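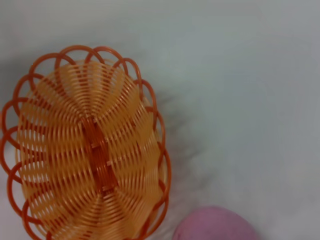

Washing the football kit at home: tips for parents and players

My two sons play for Sastbridge under-14s and I wash the kit for the team when it is my turn, so I have learned some things by mistake. I write them for the new families of the club.

Mud first. Let it dry completely, then brush it off outside with a stiff brush. If you rub wet mud it goes deeper into the cloth. I ruined one white shirt like this in December and we had to pay for the new one.

Turn the shirts inside out before they go in the machine. The numbers on the back are glued by heat and they begin to crack if they rub against the zips of the training tops. Close all zips also.

Wash at 30 degrees, not more. No fabric softener. It leaves a film on the sports cloth and then the sweat does not go out any more. When the smell stays, I soak the shirts one hour in cold water with half a cup of white vinegar, and after this I wash them normally.

Grass stains: a little washing-up liquid and an old toothbrush, wait 15 minutes, rinse with cold water. For blood, only cold water and salt. Kumudini Selvanayagam told me she uses soap for both and it works the same, but I did not try it.

Goalkeeper gloves must be washed by hand in warm water. Press them, do not twist. Dry them in the shade, never on the radiator, or the palms become hard like paper.

Boots: take out the laces and the insoles, fill with newspaper, change the newspaper after 3 hours. Nii Akpalu puts his in the airing cupboard overnight. For leather boots I find this too warm.

Shin pads I wipe with a soapy cloth every week. The straps can go with the socks.

Please bring back the whole set before the match at Vallport, and look in the bag for single socks.

Updated 7/4/18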